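Comparing fingertips on a two-finger gripper: thin handles vs. curved bowls
4 answers followed - 31 comments - 455 views

Ilgın Baysal

I've been given a month of bench time to compare fingertips for a parallel gripper and I'd like a sanity check before I get too far in. The arm is a Franka. The choice is between the plain hard tips we already have and a softer pair from Horkasell with a rubber face. There's also a third set from Zeng on the way, but it won't get here until February.

My test objects are a round black bowl, a screwdriver with an orange handle, and a blue metal fixture with slots in it. The table is covered with white paper so I can mark start positions in pencil and put things back in the same place. Two tasks so far: take the screwdriver out of the bowl, and pick up the bowl by itself.

The first task is the one that bothers me. With the handle leaning on the rim, the fingers have to go down inside the bowl to get at the shaft, and I can't decide if I'm testing the tips or testing my approach angle.

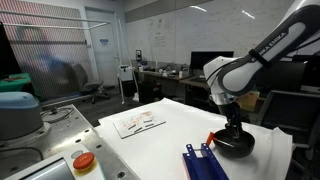
Should I keep the same approach angle for both sets of tips?
Keep it the same for the first round. Change it only after you have a full set of runs with each pair, and log the second round as a separate test.

That's what a coworker told me, and I'm fine with it for the screwdriver. For the bowl I'm less sure. The soft tips are a bit longer, so the same pose puts them closer to the table. What I want to know is how other people set this up, how many runs they do per object, and what they write down besides pass or fail.

12 people found this useful - Share

Dzintra Butkienė

I did a comparison like this on a Curkau gripper last year, so I'll go through what I'd keep and what I'd drop.

Fix the tool center point first. If one pair of tips is longer, set a new tool offset for it and then command the same pose at the fingertip. Your coworker is right about the angle, but the same angle with the wrong offset is not the same grasp. Measure the length with calipers, type it in, and touch off on the table once to check.

Number of runs: 100 per object per set of tips is what I used. It sounds like a lot, but once the reset is quick you can get through it in a couple of afternoons. I tried with fewer at first and the results moved around too much from one batch to the next.

Things to write down for every run:

1. Commanded grip force and the finger width after closing. The width tells you more than the force does. If it changes between runs on the same object, the object has shifted in the fingers.

2. Tilt of the object after the lift. A bowl can be held and still be useless for the next step. Hold it low over the paper for a few seconds and note the angle before you go any higher. Dark glossy objects are hard for a depth camera, so I used a plain side view and a protractor overlay.
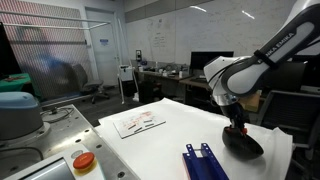
3. Where the object ended up when released. Draw a pencil outline and measure the offset from it.

4. Tip condition. Rubber picks up dust from paper, and grip drops off slowly. I wiped mine with alcohol every 31 runs, which was just where my log sheet ran out of rows. Pick any number but stick to it.

I'd also split the screwdriver into two tests. Getting it out of a bowl is mostly a reaching problem. Picking it off something flat or off the fixture is a gripping problem, and that is where the tips should show a difference. Lay the handle across the fixture so there is room for a finger on each side, and use the wrist camera to line up. From a room camera you can't judge the gap well enough. 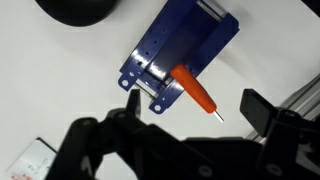 Wrist camera view: orange handle across the blue fixture, fingers open

One more thing on the wrist view. Longer tips take up more of the image, so if you use that camera for detection, check that your crop still works after you swap. Mine didn't, and I lost a morning to it.

28 people found this useful - Share

winutero_bench

I'd skip the soft ones. We had rubber tips and they peeled. Hard tips with some grip tape did the job for us and the tape costs next to nothing. Didn't log anything though so take that for what it is.

3 people found this useful - Share

Ilgın Baysal

Thanks both. I had not set a new tool offset, so the runs I already have with the soft tips are going in the bin. I'll start over with the bowl and do the screwdriver as two tests. I may add the tape as a fourth set if the Zeng ones are late.

4 people found this useful - Share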